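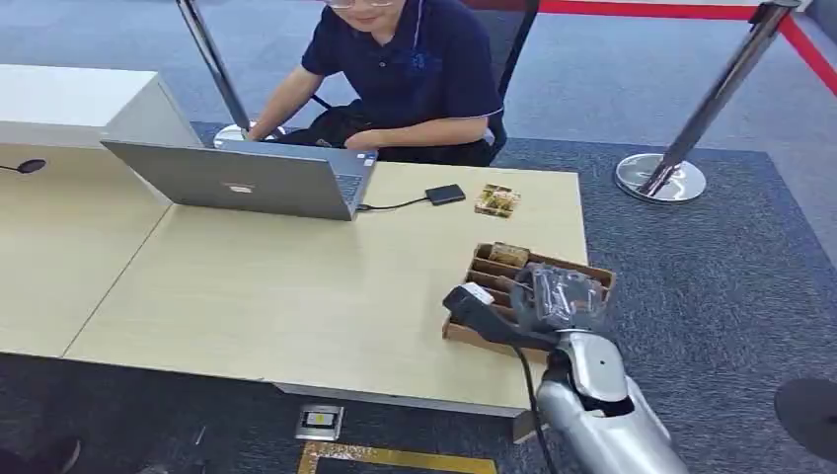
Inese Baranauskienė thinks the divided box is wrong for the printed cards, full stop. Too shallow, she says, they'll lean and the corners will go soft by the time we get them to Clitorholm, and could we please go back to the flat trays like in April.

July 16, 2022. Sorting day for the Drumen samples. Well, I hear her, but the flat trays drove me up the wall (you lift ten cards to get at the one you want, every time!). So I'm giving the cardboard box with the slots a fair go before we drop it. Wood pieces in the back, cards toward the front. Driss Gaber wants the wood somewhere else altogether, and he may be right, the blocks are heavy and a slot wall only takes so much shoving. Will look at the walls again after a week.

The order sheet says 625 cards in the full run, and we're only keeping 80 of them out for handling. The rest stay wrapped. I still haven't settled on a wrapping I like. Tissue tears, and anything slick slides right off the stack when you turn around to write down a number. Mohcine Hajji swears by the thin crinkly kind, so I've left some on my list to buy more of, the bigger sheets if they have them.
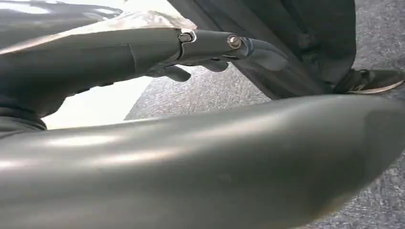 Crumpled whitish sheet at upper left, plastic or fabric.

Back to the cards. I like the ones with the line drawings best, the rooftops and windows in brown on that goldish tan, and they're also the ones that pick up fingerprints if you so much as breathe on them. Hold by the white borders, please, everybody, me included. When you pass one across, keep your end until the other side has it.

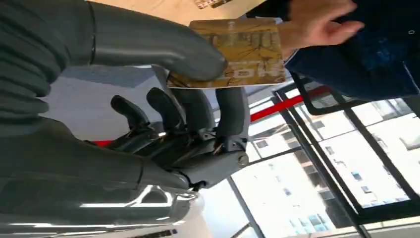 I'd also like us to agree on which way up they go in the slots. I say drawing facing the front of the box, Adel says facing back, and right now we have both, which makes a mess of the numbering. Lot 33 is still missing two, by the way. If they turn up in a Bang envelope, put them on my shelf and leave me a note.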